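Speaker notes, Coppens evening class, Dec 8, 2023
Whitewash and thin finishes on softwood boards

Opening. Thank Veerle Willems for the room. Say that questions are fine at any point. Handouts are by the door.

Slide 1. What a thin finish is. Paint let down with water so the grain still reads through it. Start at equal parts and test on an offcut. People always want to skip the offcut. Pass the sample boards around now, not later, they take a while to get to the back row.

Slide 2. Prep. Sand to 120, vacuum, wipe with a damp cloth. Knots get two coats of shellac. Tell the Pelley story: hallway done in June, no shellac, yellow rings by the fall, 37 boards to redo.

Slide 3. Putting it on. Work one board at a time, full length, and wipe back after 10 minutes. Don't stop in the middle of a board. On a diagonal layout the wiping goes with the board, even where that feels awkward near the ceiling.

Slide 4. Color. White over raw pine goes warm. Pink goes lighter than the chip in the can lid. Streaks along the grain are normal and most people end up liking them. 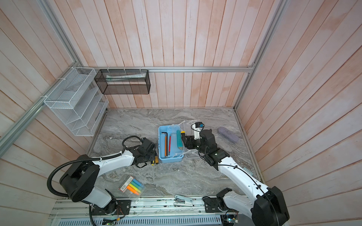
Joris Declercq asked last time whether to seal it. In a bedroom, no. In a kitchen or workshop, yes, one coat of matte water-based. Oil will yellow the white.

Slide 5. Cost. My last room came to $112 with brushes. Skip this if we are past 8:30.

Close. Next class is Jurgita Krūmiņa on floors. Sign-up sheet is on the side table. Collect the sample boards.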